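Dorneo School

Dorneo School is a former elementary school in the town of Dorneo, now used as a branch library and evening classroom building. It is known chiefly for the pupils' work found behind its wall panelling during repairs, a body of drawings, copybooks, printed notices and classroom charts usually called the Dorneo papers. The building stands at the western end of the town, beside the public park, and was in continuous use as a school for three generations.

History

The school was built to replace two rented rooms above the Staseck grain store, which had become too small for the number of children enrolled. The town council bought the plot from the Pîrvu estate and approved a plain brick design with four classrooms on the ground floor and two above. Teaching began in September, before the upper floor had been plastered, and older pupils shared a single room until the following spring.

At its largest the school had 251 pupils. Classes were commonly held for mixed ages, and each teacher was expected to cover reading, arithmetic, handwriting, nature study and singing. A separate room for woodwork was added at the rear, together with a covered yard. Numbers fell after the opening of a larger school at Sivow, and the lower classes were moved there first. The remaining pupils followed two years later, and the building stood closed for one winter before the council agreed to keep it.

Discovery of the papers

The papers came to light when damp was being treated in the north classroom. Workers removing a length of tongue-and-groove panelling found a gap of 12 centimetres between the boards and the outer wall, packed with folded paper. Further sections were opened with more care, and material was recovered from three of the four ground-floor rooms. Most of it had been pushed down through a slot at the top of the panelling, where the boards had shrunk away from the plaster.

The collection includes more than 40 copybooks, a set of spelling lists, several school dinner menus, part of a painted alphabet frieze and a large number of loose drawings. Many of the drawings show the lanes, banks and bridges near the school, which were used for nature study. Written instructions to pupils on one sheet direct them to walk in pairs, to keep to the path and to note the first five plants they passed.

Paths and low underpasses of this type remain common in local parks.

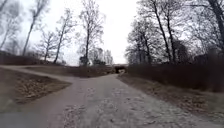
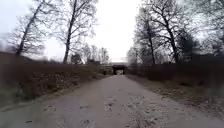
Opinion on how the papers came to be hidden is divided. Ilinca Staseck-Pîrvu's name has sometimes been attached to the earliest theory in error; the account in the library's first guide is unsigned, and states that the pupils were responsible, as a way of disposing of work they did not wish to take home. A later correspondent to the library objected that this could not explain the menus or the frieze, which children would have had no cause to hide, and argued that the gaps had been filled on purpose by staff to keep out draughts. The present guide gives both accounts and notes that the two are compatible — a wall already stuffed with waste paper would have been an obvious place for an unwanted copybook.

Conservation

The copybooks were dried flat between sheets of blotting paper and are kept in boxes in the upper east room. Iron gall ink had eaten through some of the pages, and these are no longer handled. The frieze, which survives from the letter F to the letter R, was cleaned and mounted on board. It hangs in the entrance hall behind glass. One section of panelling in the north classroom was left hinged so that the gap behind it can be inspected.

Present use

The ground floor houses the branch library, with a children's section in the former infants' room. Evening classes in bookkeeping, drawing and English are held upstairs from October to May. The hall seats 200 and may be hired for meetings. The papers can be viewed by appointment on Wednesday afternoons, and copies of the nature study sheets are available at the desk.

See also

Sivow School
Staseck grain store
Pîrvu estate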